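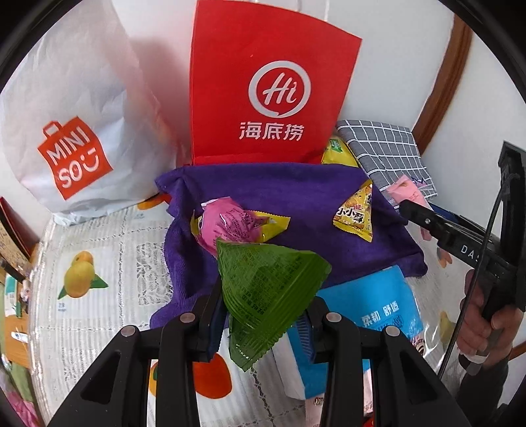 Caderno da oficina — Automação e postos de trabalho

19/6/20

Bancada do Hemmin, turno da manhã. Dia de pacotinho triangular, e que dia bom!

Comecei pelo verde, porque era o que mais me preocupava. A forma de pirâmide não oferece duas faces paralelas, então quem pega com a garra tem que decidir onde apertar antes de fechar. Com um dedo de cada lado e a ponta para cima, a borda serrilhada fica pendurada e livre, e é essa borda que a gente quer livre, porque é por ela que o pacote assenta na caixa no posto de montagem de kits. Anotar como pega padrão para os triangulares. Conferir se vale também para o amarelo do "小小酥", que tem o mesmo feitio mas que ainda não medi.

A toalha roxa sobre o volume do meio fica. Alguém perguntou ontem se não era melhor uma superfície lisa, e eu defendo a toalha com unhas e dentes: no posto real os pacotes ficam em cima de pano, de sacola, uns por cima dos outros (o rosa em cima do amarelo é exatamente o tipo de coisa que chega da Drevier). Se o modelo só vir mesa limpa, vai aprender mesa limpa. Mesma coisa para o plástico brilhante sobre a toalha de mesa branca com frutas: reflexo dá trabalho na visão, reflexo fica.

Números da campanha até agora:
– meta total: 2.000 pegas registradas
– feitas: mais de 900
– triangulares previstos: 300
– objetos novos nesta rodada: 9

Agora a parte que eu queria mesmo escrever, porque a conversa com o pessoal da montagem foi a melhor coisa da semana.

Em fevereiro, quando apresentamos o Plulik, a reação foi de braços cruzados. Compreensível. A gente chegou falando de ciclo, de taxa de acerto, e quem monta kit o dia inteiro ouviu "vão tirar meu lugar". Mudou bastante desde que as próprias montadoras passaram a gravar as pegas com a garra na mão. Elas pegam o pacote do jeito delas, a gente aprende com o jeito delas, e de repente a discussão na bancada é sobre embalagem, sobre ângulo, sobre por que a de filme brilhante escapa quando se aperta no meio. Coisas que não estavam em documento nenhum! Enchi quatro páginas só de observações delas (estão no caderno azul, copiar para cá quando der).

Exemplos que não quero perder:
Embalagem macia, tipo a azul de "柔韧 舒适", não se pega pelo canto. O canto cede, o resto gira. Elas entram pela lateral inteira.
Pacote apoiado em outro: tirar o de cima subindo reto, sem arrastar, senão o de baixo vem junto.
Sacola em pé atrás dos objetos atrapalha o cotovelo de quem opera e vai atrapalhar o braço do Plulik também. Ninguém do projeto tinha pensado no cotovelo.

O que muda no posto, pelo que ficou combinado com a Drevier até hoje: o robô assume a parte repetitiva dos kits de lanche, o pega-e-põe que rende dor no punho no fim do turno. As montadoras ficam com a conferência, os kits especiais e a correção das pegas que o robô errar. Essa correção vira gravação nova, ou seja, continuam ensinando. Pedi que isso entre na descrição do cargo, por escrito, com as horas de treinamento contando como hora de trabalho. Ainda não entrou. Cobrar.

Tem queixa também, e anoto para não ficar só no entusiasmo. A garra pesa depois de uma hora. O cabo do segundo aparelho fica caindo na frente da mão, já é a terceira pessoa que reclama — prender com velcro no antebraço, ou passar por trás. E o revezamento está mal distribuído, quem tem mais jeito acaba gravando mais e cansa mais. Proposta delas: trocar a cada vinte minutos. Aceita na hora, começa na próxima sessão.

Outra dúvida boa, feita por uma das mais antigas: se o robô aprende com ela, ele vai pegar os vícios dela também? Vai! Respondi que sim, e que por isso precisamos de mãos diferentes na gravação, canhotas inclusive. Só temos destros até agora. Falar com o turno da tarde.

A Fustance mandou as almofadas novas para os dedos, canelado mais fundo. Não troquei ainda porque quero fechar os triangulares com o mesmo par, senão a comparação fica sem sentido. Troco depois e repito uma parte da série.

Pendências:
– cabo do segundo aparelho
– tabela de revezamento na parede
– convidar o turno da tarde, perguntar por canhotos
– cobrar a Drevier sobre a descrição do cargo
– repetir o amarelo triangular deitado, além de em pé
– pesar a garra com e sem bateria e mostrar o número para as montadoras, elas pediram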